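Sausages on Sticks, Because It's Summer

Last updated July 9, 2019

I've been on a real sausage kick this month (no regrets!) and it has made me fussy about how I set things up before I cook. I used to run back and forth to the fridge with greasy hands, dripping all the way. Now everything goes on one tray and I'm so much calmer!

The sausages came from Gulavetti, the little deli by the bus station, 49 cents off a pack if you buy 2. I got one of each kind I liked the look of and of course forgot the mustard.

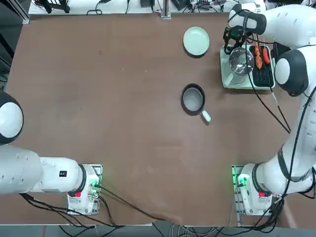 Two sausages on the rack, steel bowl next door, all on my favorite mint green.

I love a rack with small holes, so much easier than chasing things around a plate. The bowl is for whatever sauce I'm into that week, lately ketchup with a big spoon of curry powder and a squeeze of lime. Next up is corn, if I can find any decent ears!

Comments (2)

cornfed_mama: Try honey in that curry ketchup, so good!

pipsqueak: Do you soak your skewers first? Mine always burn.

Recent posts
My Geranent Potato Salad
Iced Tea for a Crowd
Cleaning Out the Spice Drawer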